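Textiles and the Consumer
Handout 6: What care labels and "green laundry" claims do and don't tell you

Read this before the seminar. Bring one garment with its label still attached, and the packaging from any laundry product you use at home. If you have thrown the packaging away, a photo of the back panel will do. The front panel is of no use to us.

1. Where we left off

Last time we looked at fibre content and got as far as blends. Several of you said in the feedback that you now read the composition label before buying. Fine, but please remember what that label covers. It gives the share of each fibre by weight. It says nothing about how tightly the yarn was spun, how the cloth was finished, or how well the seams were sewn. Two jumpers marked "100% cotton" can behave so differently in the wash that the shared label is close to useless as a guide to how long either will last.

I raise this again because the same problem runs through today's topic. A statement can be true and still leave you no wiser.

2. The care label

The symbols are familiar: the tub, the triangle, the square, the iron, the circle. The number in the tub is a maximum temperature. It is often read as a recommendation, and I have seen it taught that way, which is wrong. A label with 40 in the tub permits a wash at 30 or 20. It does not promise that a wash at 40 will get the thing clean, either. Cleaning depends on the soil, the detergent, the time and the movement of the drum as well as the heat.

A bar under the tub means a gentler action. Two bars mean gentler still. Most people I ask cannot say what the bars mean, and a fair number have never noticed them.

There is also a question of whose interest the label serves. A maker who prints a very cautious instruction is protected if the garment shrinks, as the buyer can be told they ignored the label. I suspect this explains a lot of "dry clean only" on plain polyester, though I can't prove it, and you should treat it as a suspicion.

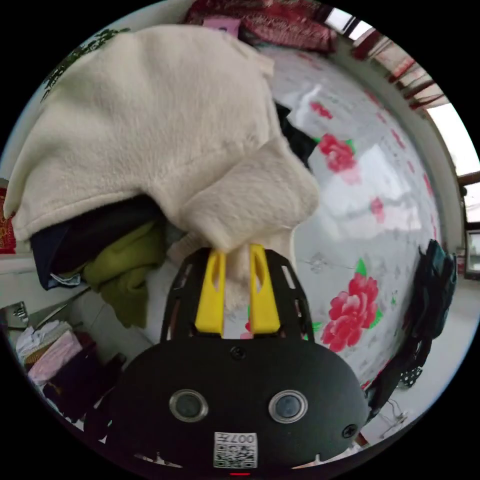 Caution of this kind has a cost. Dry cleaning is dear, so the garment is worn less or thrown out sooner. Hand washing sounds gentle, but wringing a wet knit by hand can stretch it far more than a machine on a wool cycle would. When a label says hand wash, ask what the maker thinks your hands will do.

3. A worked case: the Wandora leaflet

Copies of the leaflet are in the course folder. Wandora sells a laundry liquid and says on the front that clothes washed in it "stay newer for longer". Underneath, in smaller type, it gives the result of a home trial with 143 households, of whom 70 "noticed a difference in softness or colour".

Go through it slowly.

First, 70 out of 143 is less than half. The leaflet does not say so. It prints the 70 in a large circle and the 143 in a footnote.

Second, "noticed a difference" does not say which way the difference went. A household that found its towels had gone stiff and grey has also noticed a difference. I wrote to ask, and was sent a second copy of the leaflet.

Third, softness and colour have been rolled together. They are separate properties, they change for separate reasons, and a product may well help one and harm the other. Putting them in one question nearly always raises the score.

Fourth, there was no comparison group. People who are given a free bottle and told to look out for changes will tend to find some. We would need a second set of households given a plain liquid in the same bottle, with neither group told which they had.

Fifth, we are told nothing about what was washed, how often, or for how many weeks. "Longer" than what?

None of this shows that the product is bad. It may be very good. My complaint is that the leaflet gives you no means of finding out, while looking as if it does.

4. Pilling, fading and shrinkage

These are the three changes most often used in adverts, so you should know how each is measured.

Pilling is the forming of small balls of fibre on the surface. In a test lab, cloth is rubbed or tumbled for a set time and then graded against standard photographs, usually from 1 (severe) to 5 (none). The grading is done by eye. Two trained people can differ by half a grade on the same sample, so a claimed gain of half a grade should not impress you much on its own.

Fading is graded against a grey scale, again often by eye, sometimes with an instrument. Ask whether the sample was washed alone. Dye from other items can settle on cloth and make it look dull, and a shopper will call that fading even though the original dye may still be there.

Shrinkage is the simplest. Mark a known length, wash and dry, measure again. Even so, much of the shrinkage in cotton knits comes out in the first few washes and in the tumble dryer. A test that begins with pre-washed cloth will look splendid. Always find out what was done to the sample before the test began.

Fluffy and brushed fabrics are a nuisance under all three headings. The raised surface hides early pilling, flattens with wear and makes colour look different depending on which way the fibres lie. Be wary of any before-and-after pair of photographs of a brushed fabric.

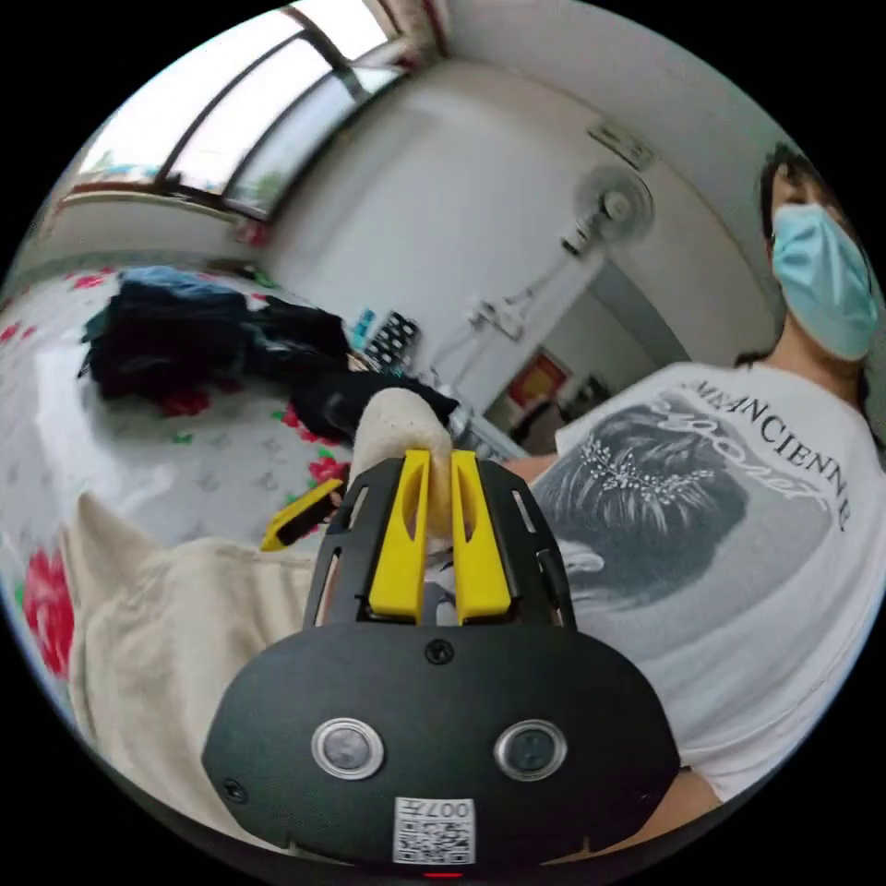
Lighting does the rest. Tilt the lamp and an old towel looks thick again. For the practical you will all photograph the same towel under two lamps, and I expect the results to put you off advert photographs for good.

5. Saving energy at low temperatures

This part of the story is on firmer ground. Heating water takes a large share of the electricity in a warm or hot wash, so turning the dial down does save energy. I have no quarrel with that.

My quarrel is with what gets added on top. Venell, a shop chain, has a poster that reads "Wash cool, save 51%". The poster does not say 51% of what. It could be the energy for one cycle, the energy for a year of washing, the bill, or the carbon. It does not give the starting temperature or the size of the load. A drop from 60 to 30 and a drop from 40 to 30 are different things, and a household that already washes at 30 will save nothing at all.

There is a trade-off too. Always washing cool with liquid detergent can let residue build up in the machine, and you then need a hot empty cycle now and then to clear it. That cycle should be counted. I have yet to see a poster that counts it.

6. Counting the washes

Debnath makes socks and sleepwear and says on its website that its fabric has been "tested over 3,895 washes". I find this hard to picture. At one wash a week that comes to nearly 75 years of laundry for a single item. The likelier reading is that many items were washed a few times each and the washes added together. If so, the figure tells us how much work was done in the lab and very little about how long a sock will last.

Compare the wording on the Larkance label, also in the folder: "Shape kept after 50 domestic washes at 30, line dried." It is duller and much better. You know the number, the temperature and the drying method. You could repeat it at home if you had the patience. It still does not say how many items were tested or how "shape kept" was judged, so it isn't perfect – but at least there is something here to check.

7. Questions for the seminar

Work in pairs. Written answers are not collected, but I will ask.

Take the Wandora trial and rewrite the question put to households so that the answer would mean something. Keep it to one sentence.

Look at your own garment. Does the care instruction seem right for the fibre? If it seems too cautious, what might the maker be worried about?

Find one claim on your laundry packaging that could be tested at home with a ruler, a marker pen and a washing machine. Find another that could not be tested by anyone.

The Venell poster leaves out at least four facts. List them in order of how much they matter, and be ready to defend the order.

8. Before the practical

Wear something you don't mind getting bleach on. Cotton samples will be handed out already marked, so please don't iron or stretch them before the first measurement. Last March half the group did, and we had to start again.

Record every measurement, including the ones that look silly. If a sample appears to have grown in the wash, write that down and measure it again. Knits do sometimes grow in one direction while shrinking in the other.

Reading for next time is the chapter on finishes and coatings, up to the part on waterproofing. Skip the box on "smart" fabrics, as it is out of date and was rather hopeful when it was new.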